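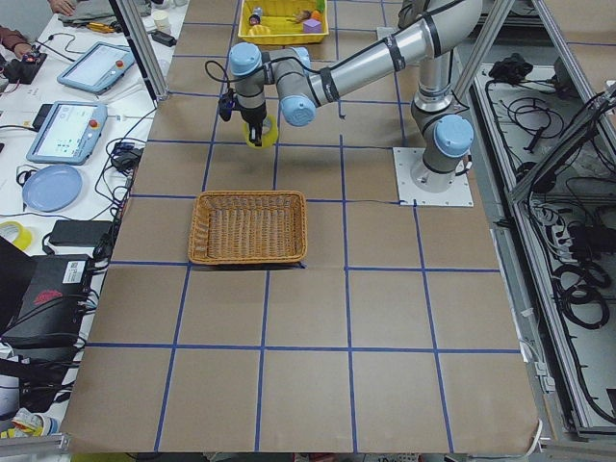 Basket and tray sorting

Basket and tray sorting is a simple tabletop activity in which small everyday things are moved one at a time between a basket, a tray and the open table. It is played in homes, playgroups and craft rooms, and much of its charm lies in how little it needs.

Surface

The usual covering is brown kraft paper, marked into large squares with blue tape. Painter's tape is a favourite, as it lifts away easily when the paper is changed. The paper will crease and the lines may wander a little, but a wavy grid works just as well as a ruled one! 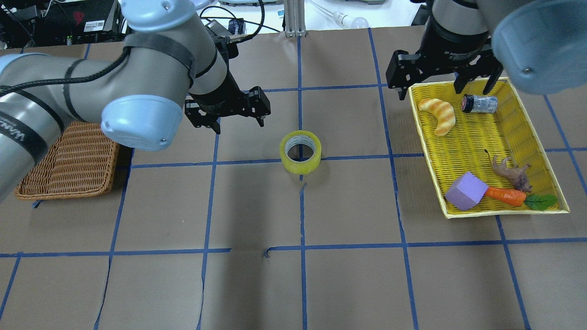 A roll of yellow packing tape is a splendid piece to begin with. It can stand up, lie flat or roll off across the squares, and the hole in the middle gives the player a second way to pick it up.

Containers

The basket is normally woven and small enough to sit within a square or two. The tray should be shallow, with a low rim, so that everything in it can be seen at once. Yellow is popular because most toys show up well against it.

Objects

A good set mixes shapes and sizes: a foam cube, a toy banana, a toy carrot, an animal figure, a little can. Mahmoud Gaber, who ran sorting tables at Flinesham, liked sets where no two pieces could be held in quite the same way.

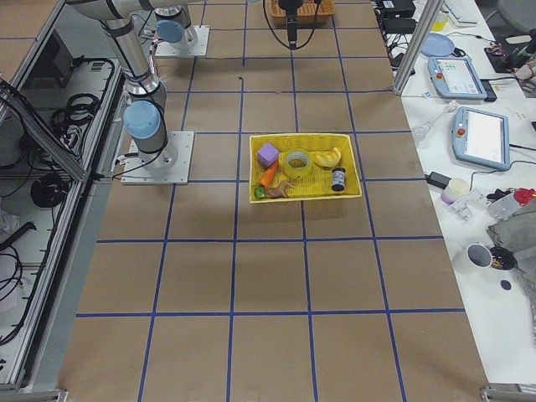
Variations

In the Sturumville game, each player has 4 turns to fill the basket, and a piece set down across a tape line goes back to the tray. The Trarka version is played in silence, which is wonderful fun with a large group.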